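3. The bench, the tray and the open case

I want to spend a bit of time on the furniture before I get to the results, as most of what went right or wrong in the Sturham sessions came down to where things were put. 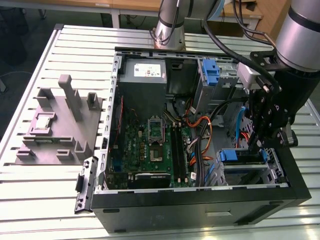
The work itself is simple enough to say. A desktop computer comes in, the side panel comes off, the parts that are worth testing come out, and later on the same parts (or better ones) go back in. I did this with 21 towers, all of them black or grey office machines of the sort that turn up by the vanload when a company moves building. They came through Boster, who collect them, and they went on afterwards to Sepp, who put them back into use. My bit was the middle bit, and what I was after was plain: where does the time go when someone fits a processor and memory into a machine that somebody else has already half taken apart?

I'd assumed the time would go on the fiddly bits. Some of it did. But a good deal more of it went on looking for things, moving cables that had flopped back to where they were a moment ago, and turning the case round because it had been put down the wrong way in the first place. So the layout stopped being a background matter and became the thing I was studying.

3.1 Laying the case down

Every tower was worked on lying flat on its side with the open face up. I know plenty of people who like to work with the case standing, and for swapping a drive I'd do the same. For anything on the motherboard I think flat wins easily. The board is then a floor and not a wall, and a chip put down over the socket stays roughly where you put it while you check which way round it goes.

The slatted worktable gave me more to think about than I'd expected. It's a good, steady surface and a case doesn't slide about on it much. The trouble is the gaps. They're narrow, but a case screw that lands on its end will find one, and then you're kneeling on the floor with a torch. I lost enough screws in the first few machines that I started putting them in a lidded pot straight away, before doing anything else at all, and the log gets noticeably less sweary from there on.

The other thing about metal slats is the light. Bare metal throws it straight back at you, and you can see it in Figure 2, where the shine is strongest along the bottom and right-hand side of the table. I found this tiring in the afternoons. It also does something odd to your sense of what's in front of you: after staring at bright stripes, the inside of a case looks darker than it is, and small black parts on a dark background are the first to disappear. I tried a cloth over part of the bench for one session and went back to bare metal, as the cloth dragged and rucked up under the case every time I turned it. I still haven't got a good answer to that one. A matt finish would be my first try.

3.2 The tray

To the left of the case goes the parts tray, which I'll call the Brorel tray after the project it was drawn up for. It's a flat grey plate with raised posts and slotted holders standing up from it, three little clips along the near edge, and a shallow pocket where a processor can sit. The idea is that each thing taken out of a machine, or waiting to go into it, has one place and only one, and that you can tell at a glance if it's there.

In practice I liked some of it a lot and some of it rather less.

The pocket is the best part. A processor is a horrible thing to leave lying about. It's small, it's square, it looks nearly the same from every side, and if you pick it up carelessly you'll have your fingers on exactly the bit you shouldn't touch. In a pocket it lies flat with the silvery lid upwards and it stays put when the bench gets knocked. It's also easy to spot from a standing position, and I can't say that for a chip left on an anti-static bag. Across the whole log I have 260 entries where a part was put down and picked up again, and not one of the processor entries has a note beside it about hunting for the thing. The memory entries have several.

My one grumble with the pocket is that it says nothing about direction. Processors have a marked corner, and so do sockets, and the two have to agree. A notch or a painted dot on the tray would let you put the chip down already facing the right way, and then the move to the socket would be just that, a move, with no turning in the middle. As it was, I got into the habit of laying the chip down facing the way it had come out and then not touching the tray. This works well until you do touch the tray.

The taller pieces I'm less sure of. There's a rectangular post near the top middle of the plate, with a U-shaped holder a bit shorter than it over to the right and another one over towards the upper left. They're sturdy and they hold their places. But anything tall on a parts tray is also something to reach round, and with the case sitting just beside it on the right, the route from tray to board has to go up and over. On two machines I caught my sleeve. I'd put all the tall stuff along the far edge and leave the side nearest the case completely low, and if the tray is ever redrawn that's the change I'd ask for first.

3.3 What's in the way inside the case

Have a look at the inside of the tower in Figure 2 and you'll see the usual arrangement, more or less as it was in most of the 21. The power supply is up near the top, with the board below it. The processor socket is in the upper middle of the board with its metal frame raised, the two memory slots run alongside it to the right, and the graphics card is fitted down near the bottom. Nothing there would surprise anybody who's opened a computer before.

What I'd draw attention to is the wiring. There's a bundle of orange and yellow power cables looping down through the middle, and a thick black cable curving across the same part of the case. Cables like these are a nuisance out of all proportion to their size. They have a bend set into them from years of being squashed behind a side panel, and they want to go back to it. You push them aside, you reach for the part, and by the time you're back they've crept over.

I tried three ways of dealing with this. The first was to hold them back by hand, which costs you a hand. The second was a loop of soft tie fixed to the vented rim of the case, and that was my favourite by a distance – it takes moments to put on and the row of little vents gives you plenty of places to hook it. The third was to unplug the lot and lay it outside the case. It gives you a lovely clear board, but then you have to plug it all back in, and on four machines I managed to miss a connector and had to open the case up again. I stopped doing it after the fourth.

The graphics card matters too, though less than I'd thought it would. I'd planned to take it out every time before touching the socket. With the card at one end of the board and the socket at the other there's simply no need, and leaving it in saved a step. If the slots had been closer together I'd have said something different. My rule by the end was to leave in anything that wasn't between me and the part I wanted, and to be quite strict with myself about what "between" meant.

3.4 Order of fitting

I went processor first, then memory, on every machine from the fifth onwards. Before that I'd been mixing the order to see if it made a difference, and it did, mostly because upright memory sticks make a little fence beside the socket. With both slots empty you've got a clear run at the socket from the right as well as from above. Fill them first and you're coming in from one side with your wrist bent.

The frame over the socket should be up and left up before the chip leaves the tray. It sounds too obvious to write down, but I caught myself again and again picking up the chip first and then finding the frame closed, with the chip in one hand and nowhere to put it except back where it came from. In the log this shows up as a pair of entries for the same part a few moments apart. Once I'd written "frame up, then chip" on a bit of tape at the edge of the bench, the pairs mostly went away.

I kept the sessions to 50 minutes. Past that point I got careless about where I was setting things down, and as setting things down was the whole subject, it seemed silly to carry on. The early towers were done in June with the windows open and the later ones in duller weather, so the glare I complained of in 3.1 isn't the same all the way through, and I'd be wary of comparing the first machines with the last on that score.

One small leftover. The cases with a coloured release handle on the drive cage, like the blue one at the upper right of the tower in Figure 2, were the ones I could turn to face the right way without thinking. The handle gives you a landmark. On an all-black case I had to stop and find the power supply before I knew which way up I was. I hadn't planned to record this and only began noting it part of the way through, so I can't put a figure on it, but it's why the marking scheme in the next section starts with the case and gets to the tray afterwards.

Figure 2. Opened tower lying on the slatted bench with the parts tray to its left. The processor is in the tray pocket; the socket and both memory slots are empty.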